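Gotside Community Help > Workshop and Garage > Tools and storage

Can a robot put hand tools back on a pegboard yet, or is that still years off?

Posted by pegrow

I run a small repair shop and we have a shared pegboard for the hand tools. At closing time half of them are in a bin on the floor and somebody has to hang them back up. It takes 11 minutes on a normal night, longer in May when the garden stuff comes out. I would like to hand this off to a machine if such a thing exists. I don't need it to be fast. It can work from 6 p.m. until morning for all I care.

What I want to know is whether current machines can take a tool out of a bin and get it onto the right hook without a person standing there. The tools are nothing special: scissors, adjustable wrench, screwdriver, paint roller, trowel. Some are still on the store card. I have a budget but it is not a factory budget.

3 answers

Posted by benchvise_603

Partly. It depends on which half of the job you mean.

Getting the tool out of the bin is the easier half if the bin is open and there isn't much in it. A paint roller with a bright handle standing up is close to the best case. It is easy to find and there is plenty to grab.

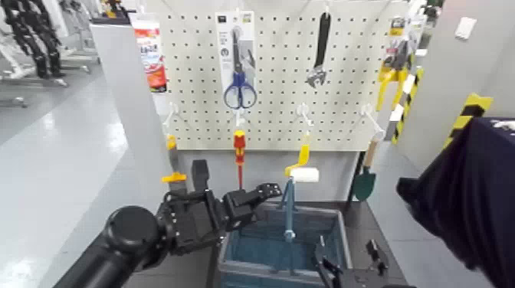 Paint roller standing in the bin, hooks on the board above it.

A full bin is another matter. With a dozen tools lying across each other the machine has to decide which one is on top, and when it pulls that one the others move. If you want to try this, start with one or two tools in the bin and spread them out.

The harder half is the hook. A wire hook is thin, the hole in the handle is not much bigger, and the arm is usually blocking its own view by the time it gets there. You can be off by a quarter inch and the tool goes on the floor. A person feels the hook and wiggles. Many arms don't feel much of anything.

Things you can do to the board that help:

Use long hooks, all the same length.
Leave a hand's width between tools. Grippers are fatter than fingers.
Give each tool one hook and never change it.
Keep heavy tools low.

The bin matters too. Pick one that doesn't slide, or screw a stop to the floor. If there is a handle on it that flops around, fix it upright or take it off. I would also keep the bin straight under the board so the arm has a short trip.

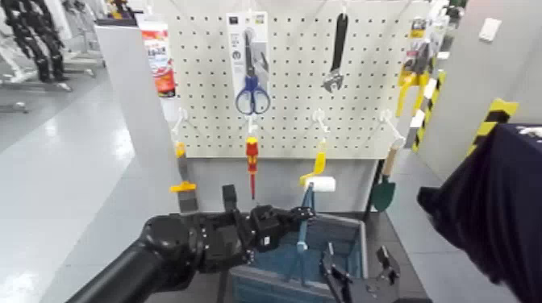 Board with a tool on each of the four lower hooks, basket on the floor below.

On cost, I priced a single bench arm from Merkach last year and the gripper alone was 1260 dollars. That did not include anyone's time to set it up, and setup is most of it. For 11 minutes a night I could not make the numbers work. You may have other chores that would share the cost.

Posted by oldgarage

Just make whoever used it hang it up. We painted outlines on ours and it solved 90 percent of it.

Posted by koech_floor2

I work at Koech on the shop floor, not in engineering, so take this as a user's view. We had a Fladora unit on a tool return job for one season. It did fine with tools that have a big opening in the handle. Paint rollers were good for that reason, if the handle has a slot or cutout near the end.

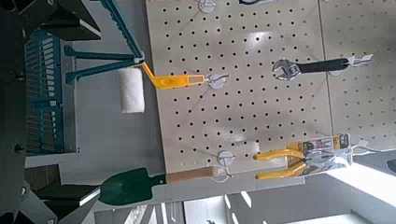 Packaged tools were mixed. The hang hole in a card is small and the card bends when you push on it, and the clear plastic throws glare in the afternoon. We ended up leaving anything on a card for a person. Same with trowels, which liked to swing and bump the next tool over.

Out of 400 returns in our last month it needed help on 37. Most of those were a missed hook and a few were the wrong tool. That is good enough if someone is in the building and not good enough if you lock up and go home, because one dropped wrench in the wrong spot and it stopped and waited for us.

I agree with the first answer about spacing. We moved our hooks twice. If your board is near a window, check it at the hour you plan to run the machine. Ours behaved better after dark with the overhead lights on, so your 6 p.m. start might work in your favor in winter.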